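Learning to make my grandmother's plum jam

Posted in Kitchen, Family

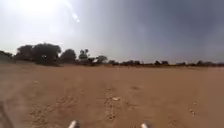
Bright sun on the left, dark cloud on the right.

In May my aunt Xiaoyan Qin sent me a parcel with my grandmother's recipe notebook. I had asked for it many times, and each time she answered that she still needed it. The notebook has 40 pages and most of them are stained. The plum jam is on page 26, written in pencil, and the quantities are given in bowls. Which bowl, she does not say.

I telephoned my aunt and she thought it was the blue one, which was broken when I was a child. So I began with a soup bowl of my own: 6 bowls of plums and two of sugar. The first pot was too thin. I boiled it longer and then it tasted of burnt sugar, but my neighbour Junhao Shi took a jar anyway and brought it back washed, so I suppose it was eaten.

For the second pot I used plums from Horobets, the small greengrocer behind the station, because they sell the sour kind. I left the fruit with the sugar overnight, as the notebook says, and I did not stir too much. This time the colour was dark red and the spoon left a line on the cold plate. My grandmother wrote beside the recipe "do not hurry", underlined twice. I am a person who hurries.

There is one word in the last line which I cannot read. It could be "ginger" or it could be the name of a village. Yuxi Jiang, my cousin, believes it is ginger. I will try a small pot with it next, and if somebody who reads old handwriting would like to help me, please write in the comments and I will send you a copy of the page.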